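Give the machines the boring jobs

7/23/22, by Lợi Lưu

I spent a morning in January watching a robot arm in the Bokholm workshop wipe down a shelf, and I came home grinning. It was slow. It missed a corner twice. I don't care! When I started writing about this stuff, the same job needed a fixed bracket, a taped outline and an engineer standing next to the stop button.

People who say home robots are always ten years off are looking at the wrong thing. They wait for the one that cooks dinner. I watch the small chores: standing something upright, turning it, putting it back where it was. Picking up a box 1000 times is old news on a shop floor. Handling a thin thing that wants to tip over is much harder, and a kid does it without a thought.

What excites me most is how the teaching has changed. My friend Tuấn Giáp used to write motions line by line, and one drawer took him 56 days. Now people pick up grippers and do the chore themselves — with both hands, at a plain table — and the machine learns from that. A tall mirror on a tabletop is a lovely test, and harder than it sounds.

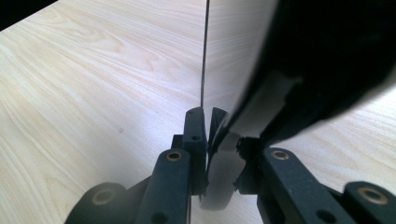

Two gripper fingers and a pale wood-grain table.
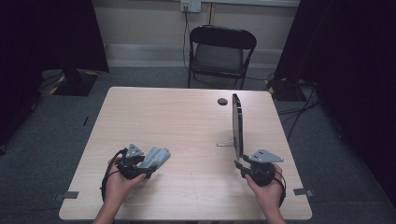 So can you buy a robot today that will tidy your living room?
Not one I'd leave alone with the good glasses, but for a single repeated chore in a room it knows, I think we're very close.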